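Usha Iyengar started refilling bottles from the back of her brother's shop in Clormont. She had one drum of dish liquid, a hand pump and a set of kitchen scales. Three years on she runs Magesa, a refill store with 12 regular products and a delivery round that goes out every second morning.

"I wasn't trying to start a business," she says. "I was sick of putting the same bottle in the recycling every month."

She buys in 1000-litre containers from a maker two hours up the highway. The first order nearly finished her. It arrived in February, in the middle of a heatwave, and the driver had no way of getting it off the truck.

"We siphoned it into buckets on the footpath," she says. "It took until nine at night. My brother didn't speak to me for a week."

## Learning what people want

Most customers come in for laundry liquid and dish liquid. Shampoo was slower. Iyengar says people are fussy about what they put on their hair, and she doesn't blame them. Her first shampoo was too thin and she stopped selling it.

Kheri Athumani joined her in the second year and looks after the delivery round. He talked her into a 500 mL minimum, down from a litre.

"People in flats don't have the cupboard space," Athumani says. "They also don't want to carry it up the stairs."

The two still disagree about labels. He wants them printed. She writes hers by hand and says customers can read them perfectly well.

## The bottles

Customers can bring any clean plastic or glass bottle with a lid that closes. The store turns away anything that has held motor oil, garden spray or pool chemicals.

"Rinse it, let it dry upside down overnight, and leave the lid off," Iyengar says. "If it smells of the last thing, it needs another go."

She prefers a bottle you can partly see through, as it makes the fill level easier to judge.
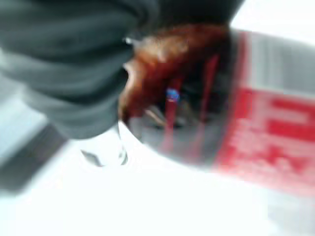 ## What's next

Iyengar has been looking at a second site across the river, but the rent is more than she wants to pay. For now she is putting the money into a better pump.

"The old one drips," she says. "I mop that corner four times a day."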